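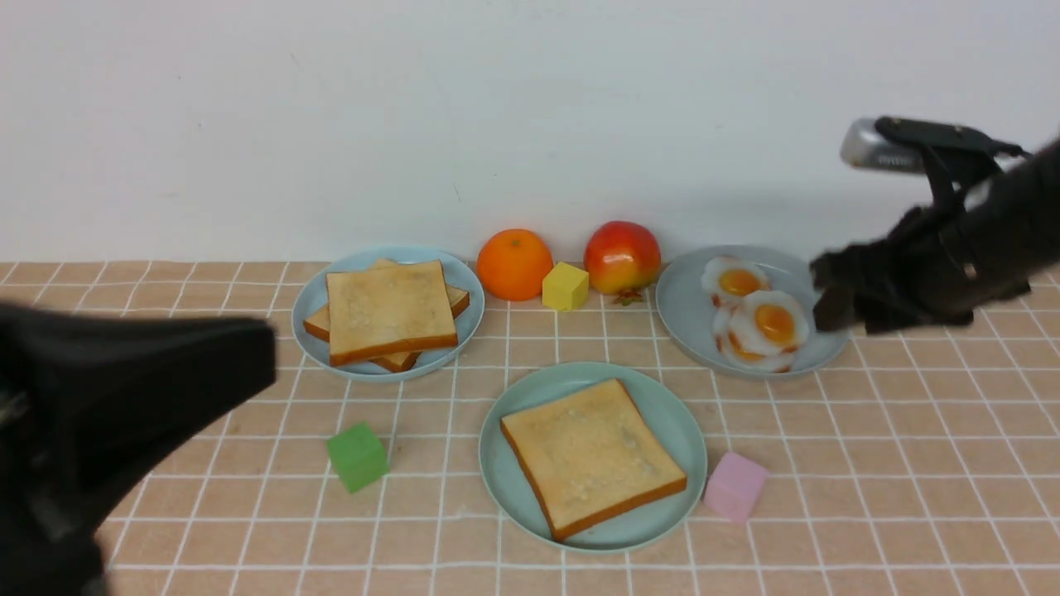 Breakfast for the table. Toast on the left, eggs on the right, fruit at the back by the wall.

I have opinions about breakfast layout and I've been told to put them somewhere other than the group chat, so hello.

Background: there are 4 of us who share the kitchen at Purkusthorpe, and every one of us was raised in a different school of plate. Troels Ravn's family served everything in the middle and let the children sort it out. Mine handed you a finished plate and you were grateful.

The opening position in this one is what I call the Depot. All spare toast on one plate, all eggs on another, one plate up front with a single slice on it waiting for something nice to happen to it.

The Depot has a lot going for it. You can see what you've got. You can also see what everyone else is about to take, and plan accordingly.

Its weakness is the eggs. Two fried eggs on one plate will lean on each other. These two overlap, the front one has that frilly edge with a bit of brown on it, and whoever wants the back one has to do some negotiating.

(I want the front one. The frill is the best part of a fried egg and I will not be taking replies on this.)

They're also both parked on the left half of their plate, leaving the right half to itself. Signe Zoëga would call that "room for beans." Signe calls everything room for beans.

A word on the plates, which are a pale blue-gray. I was against them in September, when we were replacing the old ones. I said food would look cold on them. Then somebody put an egg yolk on one and I had to go quiet for the rest of the meal.

The peachy grid tablecloth I was always for. It has thin white lines all over it and it makes any table look like you've got a plan. You could call out your order like battleship. B4, toast. Miss.

Washington Caldeira says the grid makes him feel he's eating off graph paper. Washington also eats toast over the sink, so I weigh his views on table linen as they deserve.

Anyway. The other school is what I call the Assembled Plate, and for that you need to commit.
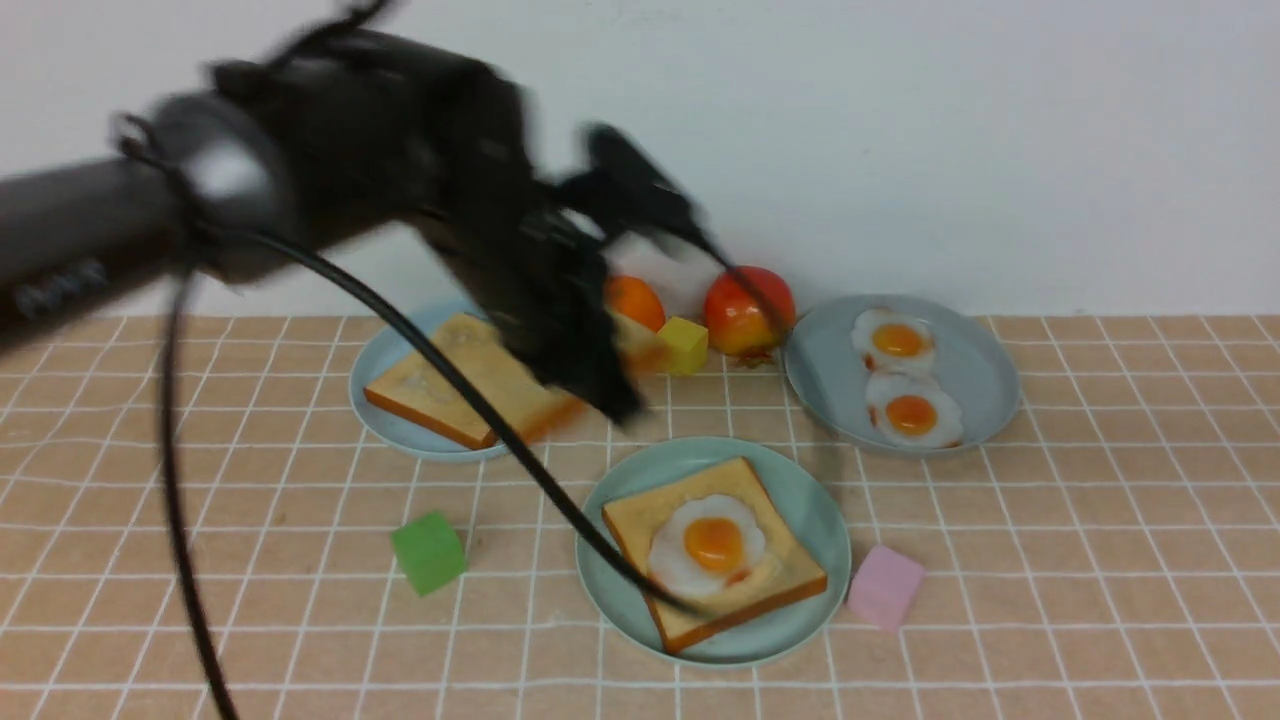
Egg on toast, front and center. The left plate has a single slice.

Look at it up there in the front, the one with its egg on. It's the closest plate to you and it knows it.

Egg on toast is the only correct use of either. Egg beside toast is two separate errands.

Placement matters more than people think. I like some bare toast showing at a corner. You need somewhere to hold it, and you need a dry bit to go back to when the yolk gets away from you.

Svend Kirkegaard is a centrist. Egg in the dead middle, even crust on all sides, knife and fork. He once turned a slice around on my plate while I was pouring coffee. I've forgiven him in the sense that I bring it up only at breakfast.

The slice on the left has gone on at an angle too. I don't mind an angle. Toast set square to the table looks like it's waiting to be inspected. Toast at an angle looks like it came out of a kitchen.

People keep asking where I stand on one slice per plate against a stack, and by people I mean İlker Sönmez, twice, while I was trying to find my keys.

So, stacks.

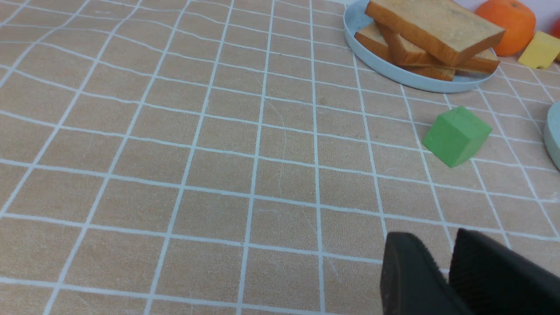

The stack: three slices, no two of them agreeing on a direction. Orange next door.

The case against stacking is steam. Put hot toast on hot toast and the bottom slice turns into a washcloth. My aunt had a Flerudard toast rack for exactly this and used it for mail.

The case for stacking is that it looks like plenty. One slice is a portion. Three slices is a household that's doing all right.

If you must stack, stack crooked. A neat stack traps everything in. A sloppy one lets some air at the corners, and you can get hold of the slice you want without lifting its neighbors and putting your thumb in them.

You can see every crust in this one, more or less. A nice brown one, thick on the slice sticking out at the lower left. That's the slice I'd go for. Everybody takes the top slice out of manners and I take the one with the crust out of honesty.

Also the plate still has its little crescent of blue along the rim. Once the toast covers the rim you've got a tray.

On the fruit: an orange and something red, at the back, next to a small yellow cube that from this side could pass for a block of cheese, little hole and all. I'm having it down as cheese. It's breakfast in a Danish-leaning household and the cheese vote carries.

I have never seen anyone in Purkusthorpe peel an orange at breakfast. It goes on the table every time. It's there the way a good coat is in the closet.

The apple at least gets taken places. It's been to work with me. It came home again, but it got out.

Troels has now read this thread over my shoulder and wants it recorded that butter hasn't been mentioned. Butter is its own thread. I'm on my second cup and I don't have the strength.

He's also asking which plate is mine. The front one, Troels.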